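November, well past bedtime

Finally got the Berkau record on the turntable tonight and I've played side A three times, so this is going to be a gushy one, sorry in advance to future me.

Back up a bit. Noemí Orozco has been on at me since winter about this band. She saw them open for Kukero at a pub gig I skipped (I had a cold, I've been kicking myself ever since) and came home with a tea towel instead of a T-shirt, which tells you something about their merch table. Four of them: Yesenia Arriaga sings and plays the guitar with all the tremolo on it, Isauro Magaña is on bass, Xóchitl Jaramillo drums, and then there's Uldis Ramanauskas on organ, who used to be in Geswood. GESWOOD! I wore out their cassette in my first share house. I had no idea he was still playing.

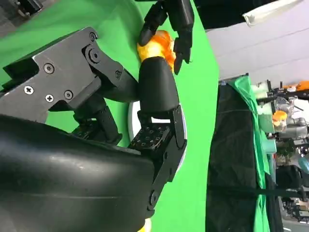
*No. 18, p. 20*

So the record. It's a seven-song thing, too long for an EP and too short for an album, and they've called it "Magaña" after Isauro's nan, whose front room they rehearsed in. Opener is a bit of a throat-clearer, to be fair. Two minutes of organ drone and somebody counting in and then not starting. But then track two comes crashing in and oh my god, the drums! Xóchitl plays like she's trying to get to the end before everyone else and the others have to hang on. Yesenia's voice is lower than I expected, sort of flat and conversational in the verses, then she lets go on the chorus and it's enormous. I had to put my cup down.

Track four is my favourite at the moment. It's the slow one. Uldis does this little three-note figure the whole way through, never changes it, and the bass keeps moving around underneath so it sounds different every time it comes back. Very Geswood, that. I dug out the old cassette afterwards to check I wasn't imagining it and the tape has gone all wobbly, but there it is, end of side two, nearly the same trick.

Side B I'm less sure of. There's a song about a ferry that goes on a bit, and the colour seems to drain out of the production, as if they did it on a different day with someone else's microphones. Noemí reckons it's the best thing on there. We had a fairly heated exchange of messages about it while I was meant to be cooking tea. (Burnt the onions. Ate them anyway.) 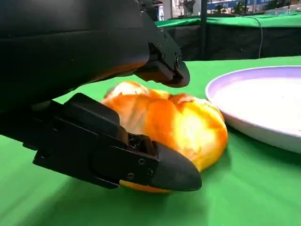 They pressed 693 copies, mine's got the number pencilled on the inside of the sleeve, and I know I shouldn't care about that sort of thing but I do, I've shown it to the cat. The video for track two was sitting on 1,662 views when I looked this arvo, and I'd guess a fair chunk of those are Noemí. It deserves heaps more. Yesenia's standing in a car park for most of it, wearing an enormous coat.

Now the big question is the gig. They're doing a Saturday matinee sort of thing... no, hang on, I've just checked the message again and that's the Kukero show. Berkau are on the night before, upstairs at the bowls club, about 20 bucks on the door, and Noemí can drive if I do petrol. I haven't been to anything since the winter cold and my good earplugs are somewhere in the moving boxes. Must look. Must also ring in and see if I can swap the early shift, because I'm too old to do a late one and then be at the counter by six.

I want to ask Uldis about the cassette if I get near him. I'll probably lose my nerve and buy a tea towel.

Right, one more go of track four with the headphones on and then lights out. Bins tomorrow.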